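Section 3. Adding your child to the bus list

Before you start, keep the school letter near you. It has the family code and the number of your stop.

1. Open the Mastley parent page and log in with the family code.
2. Press "My children" and choose the name of the child.
3. Press "Bus", then write the stop number. For the Monti school these are from 1 to 13.
4. Press "Save". A green line appears on top.

Note: If the stop is shown as full, do not choose another one. Call the office at extension 116.

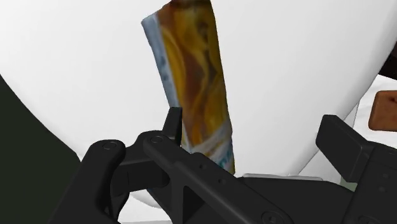 Mastley Schools, Family Services Department

5. Add the adults who may meet the child at the stop. You can write up to 3 names.
6. Print the bus card and put it in the school bag before the first morning.

Caution: Changes made after 3 p.m. are not seen by the driver until the next school day.

For children in kindergarten, one listed adult must be at the stop. Questions about this section go to Morena Galli.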